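Gagnon

Gagnon is a small harbour town and summer resort on the northern shore of Lake Cotano. It has almost 560 permanent residents, and the old quarter is closed to cars between the quay and the upper gate.

Visitors come mainly for the lakeside path, which runs 7 kilometres east to the village of Drillach. The path is level as far as the chapel, then climbs through pine woods - walking boots are advised in wet weather.
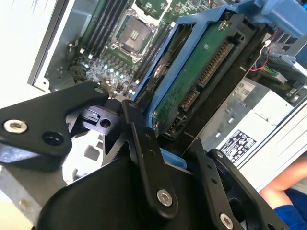 Getting there

A ferry crosses from Cotano town four times a day in summer. Services are reduced from the end of September 2024 and return to the full timetable in March. The nearest railway station is at Drillach, where a local bus meets most trains.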